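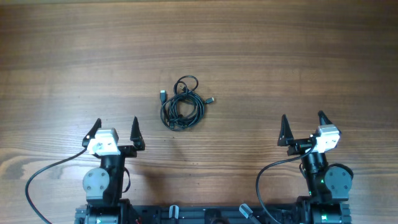
Black cable, wooden table.

I've been to Guldale twice in one week now and I'm already planning the third visit! It's the little brunch place that took over the old bakery on Meléndez Street, and it has 39 seats, so go early. I didn't, the first time, and stood outside for almost 56 minutes smelling butter.

First plate was the corn pancakes with pickled onion and a soft egg on top. So good. The edges were crisp like a potato chip (my favorite part) and the middle stayed creamy, and there was a green chile sauce on the side that I ended up eating with a spoon. Iraís Quezada came along for visit two and ordered the cardamom waffle, which I'd skipped like a fool. She gave me one bite. One!

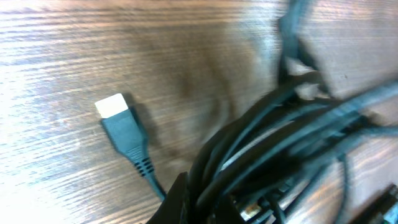
The plug end, up close.

Coffee is from Skorkel, a bit on the bright side for me, but with milk it's lovely. The only thing I'd send back is the home fries, which needed salt and another few minutes in the pan. Everything else, yes please. 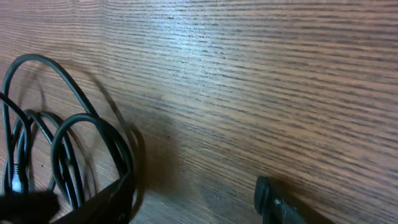
Then there was the rhubarb cake. I asked Frøydis Moen, who bakes it, whether she uses sour cream and she said buttermilk, and plenty of it. She's adding a plum one in September and I want the corner piece. Cash or card, both fine, and they close at two.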